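Clindard Opens Its Hendport Test Room to Compare Grippers on Everyday Laundry

HENDPORT, May - Clindard is happy to share that its gripper comparison is now well under way in Hendport, and that the people doing the work are having a very good time with it. Over the coming weeks the team will put 3 grippers and 2 head cameras through the same set of folding jobs, 137 runs in all, using the sort of clothes most of us have in a drawer at home.

"We wanted to start with a T-shirt, because everybody has folded one and everybody has an opinion on how it should look," said Brenda Lightfoot, who leads the trials. "Cotton slides and bunches, and a collar never quite goes where you'd like it to. It's a lovely, stubborn thing to work with."

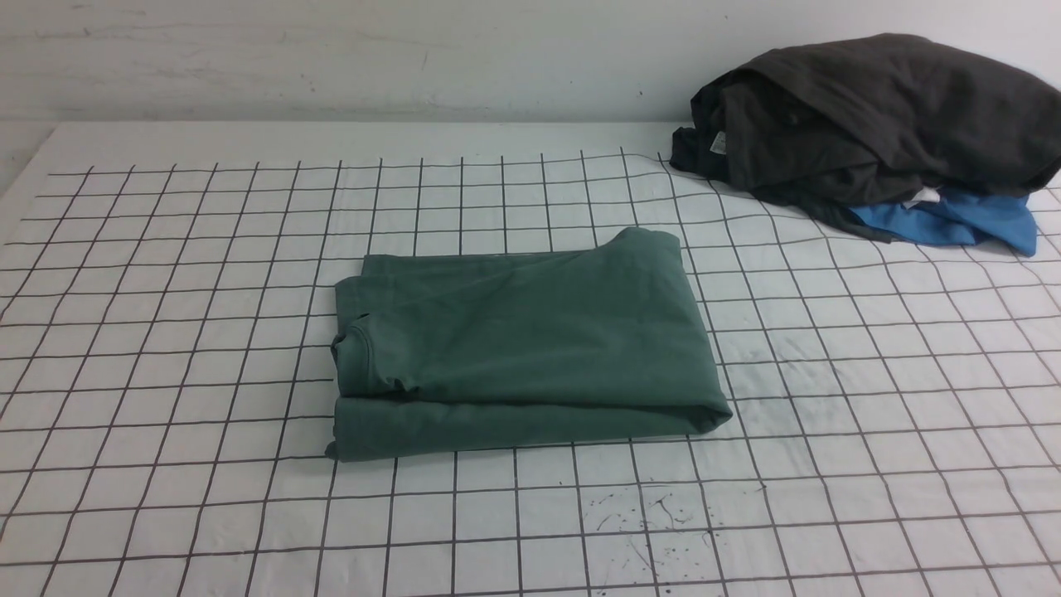
Each gripper gets the same shirts and the same time limit, and the cameras are swapped after every 32 runs so that neither one gets the easier half of the day. The softest fingers in the group come from Clegg, and the controller is Clindard's own Brirkley unit, now in its second version.

"I've been rooting for the plain two-finger model from the start, and I'll admit that freely," said Clive Lockwood, who looks after the controller - and who also does most of the unfolding between runs.

Results will be posted on the Clindard website once the last runs are in. Schools and small workshops near Hendport that would like to visit are warmly invited to write to the press desk.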